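2023-12-20
Glaze notebook, Nondora studio kitchen ware

Cone 6 tests, satin white, third batch

Fired last night, unloaded at noon with Loïc. Kiln was down to 39 C when I cracked the lid. 18 tiles in this load, all the Bech stoneware, bisqued together in the last load so the clay is not a variable this time.

Changes from batch two: silica up by two parts, whiting down by one, everything else as before. Sieved twice. Bjartur mixed the bucket and wrote 491 g water on the lid, but my sheet says to go by specific gravity. Measured it again before dipping and it was a bit thick. Thinned it and did the last six tiles over.

Results
Tiles 1 to 6 (single dip): thin on the edges, clay showing through on the texture side. Surface is fine. A little dry to the touch on 4.
Tiles 7 to 12 (double dip): best of the lot. Even satin, no crawling, two pinholes on 9.
Tiles 13 to 18 (thinned, double dip): slightly glossier than I want. No pinholes at all.

Cutlery marking: dragged a steel fork across 8, 11 and 15. Gray marks on all three. 15 came clean with a wet sponge, 8 and 11 needed scouring powder. Too much for plates we intend to sell. Fitriani thinks it is the zircopax sitting rough at the surface and wants to try a slower cool. I would sooner cut the zircopax first and leave the schedule alone, one change at a time.

Foot rings on the sample plates: Birthe asked whether the unglazed ring should come up higher, as plates stood in a rack rest on the rim and touch the wires lower down on the back. Worth sorting out before we trim the next set. 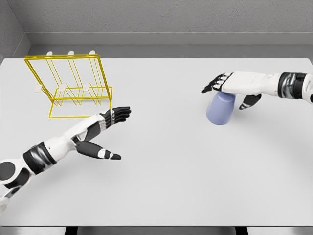 To do
Mix 13 to 18 again with zircopax down by two parts, small batch only
Vinegar test on 8 and 15, leave overnight, compare against an untouched tile
Trim two plates with the ring 3 mm taller and try them in slots of different widths
Ask Güven for the Cliltwood cone packs, we are down to the last row
Label the bucket properly. Specific gravity on the lid, no water weights
Shelf 2 needs kiln wash before the February firings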